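Home robots and kits > Owner reviews > Rurier single arm on wheeled base, anyone running one?

Page 1 of 1

plendstead_pete
Looking for opinions before I put a deposit down. Plendstead are offering the Rurier as a full package: base, one arm, the paddle gripper, head camera and a year of their Tasine software. The pitch is tidying. Cans, wrappers, dishes off low furniture. We run a small respite house and rubbish left on bedside tables is a daily job, so it's closer to what we need than the usual warehouse stuff.

The sales bloke was fine but wouldn't let me talk to a current customer. Does it work, and what does it cost you in time?

gumleaf_72
Had the previous model for two years. The arm is solid, the base is solid, the software was the weak part. It would find a can standing up all day long and then ignore the same can on its side. I'm told Tasine fixed that but I haven't upgraded and I'm not going to until someone shows me.

Facundo Jara
We have one at work and I look after it, so I'll answer what I can. No connection to Plendstead apart from paying them.

Ours has been going since September. We didn't take the standard tidying routine. We've been teaching it our own on furniture we set up in the workshop, and moving the items every few runs. Out of the last 332 attempts at clearing a tabletop it finished 300 without anyone stepping in. The ones it missed were mostly soft packaging. Bowls with a decent rim are reliable now. Cans are good.

Teaching time is what you should budget for. Allow a full day for each new piece of furniture, and longer if it has drawers.

gumleaf_72
300 of 332 on your own furniture in your own workshop. What's it do in a room it hasn't seen?

Facundo Jara
Worse. I haven't logged it properly so I won't give you a number.

Embla Holmgren
I'd go further than gumleaf. We trialled the Rurier for 18 days against a Paisan and sent the Rurier back. The arm was accurate enough, but the flat fingers have very little to them and anything floppy has to be pressed down first and then gathered up. The Paisan has a soft three-finger hand and just picks the packet up. It's slower between items, I'll grant that.

Also the base is wide. In a normal bedroom with the bed on one side you're going to be shifting furniture for it.

plendstead_pete
How wide? Our rooms are pretty tight.

Embla Holmgren
Didn't write it down, sorry. Ask for the drawing before you sign anything. We got it through our interior doors with not much to spare and then had trouble turning it at the foot of the bed.

Facundo Jara
Agree on the width. Don't agree on the fingers. They wear well, they wipe clean, and a replacement pair takes seven minutes to fit with a hex key. The soft fingers on the Paisan we borrowed were splitting by the end of the loan. For a care setting I'd want something I can wipe down.

As for chip bags, pressing down is how we teach it. It's a bit slow to watch. If you go in from the side at a low angle the bag slides away and takes whatever's next to it.

tinker_ro
Do you teach the drawers separately? I've got the kit version and mine gets confused if there's a drawer already open when it starts.

Facundo Jara
Yes, separate routine. I also run the tabletop one with a drawer open and with it closed so it doesn't care either way. From our setup, nightstand with two cans, a bowl and a chip bag, lower drawer open:

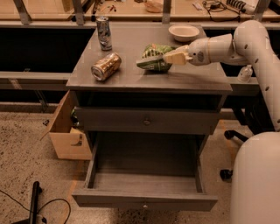
Reply 11
gumleaf_72
Fair enough, that's a more realistic mess than the demo video. The crushed can is a good one to include. Mine never liked the dented ones, especially in low light.

tinker_ro
Thanks Facundo. I'll try mixing the drawer positions. Mine were all taught closed, so that's probably my problem right there.

Embla Holmgren
Still wouldn't buy it for bedrooms. Kitchen or common room, maybe, where it's got room to come at things from more than one side. And check what happens to the Tasine licence after the first year. Our quote had it as a separate line and the colour brochure didn't mention it at all.

Facundo Jara
Correct, it's separate. Without it the arm still runs the routines you've already taught but you can't add new ones. Get the renewal price in writing.

plendstead_pete
Good, that's the sort of thing I was after. I've asked them for the base drawing and the renewal price and told them I want a trial in one of our actual rooms before any deposit. They're ringing me back Wednesday. Will post what they say.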